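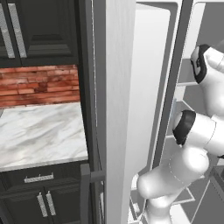 Lirik Kitchen Bench: simulated gripper and arm trials

Lirik Kitchen Bench is a test package for people choosing an arm, a gripper and a controller for household work. It runs in simulation on one workstation. You load the hardware models you are considering, pick a task list, and get the same set of trials for each combination. Brodlow sells and supports the package in North America.

What it covers

The standard task list has 66 tasks. Most are reach, open, pick and place jobs in a rendered kitchen: wall cabinets, drawers, a refrigerator, counters. Each task has a fixed set of start positions, and these can be locked so that two arms get exactly the same ones. The refrigerator group has 13 tasks and is the one most buyers run first. It is hard on wrist clearance and shows quickly whether a gripper housing is too wide to work between shelves.

Comparing grippers

Any gripper can be swapped onto any supported arm without rebuilding the task. Mass, finger travel and closing force are read from the gripper file. If you only have a drawing, Brodlow can make the file for you from a STEP export. Allow 3 weeks.

The usual comparison is a parallel gripper against a longer, narrower one on the same arm. With a boxy housing, the forearm has to come in nearly level with the shelf, so a base placed too close to the door runs out of room at the elbow. Moving the base back helps the top shelves and costs reach on the bottom ones.

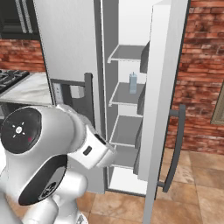

Base position is therefore a setting in the trial sheet and is logged with every result. We suggest running at least two base positions before ruling out a gripper. The report lists contacts with the door, the door bins and the shelf lips separately, so a failed grasp is not mixed in with a bumped shelf.

Comparing controllers

Joint position, joint impedance and Cartesian impedance control are included. Outside controllers connect over the Grewal interface, which passes joint states out and commands in at a fixed rate. A controller that misses its time slot is flagged in the log and the trial goes on with the last command.

Cameras

Up to three cameras can be placed per run, on the wrist, on a stand or on the ceiling. Resolution, field of view and noise are set for each one. Brick, marble and metal finishes can be changed between runs to check whether a vision model depends on the background.

What you get

Software license for one workstation
Standard kitchen scenes and the full task list
Arm and gripper file templates
Trial sheet and report tool
Email support for the license period

Limits

Liquids, cloth and soft food packaging are not simulated. Shelf and door contact is good enough for ranking hardware but should not be used to size a motor or set a safety limit. Confirm your final choice on real equipment.

Ordering

Order code 707 is the single workstation license. For site licenses or for use with the Brorum motion planner, ask for a quote. Existing Brorum users need the connector file, available on request at no charge.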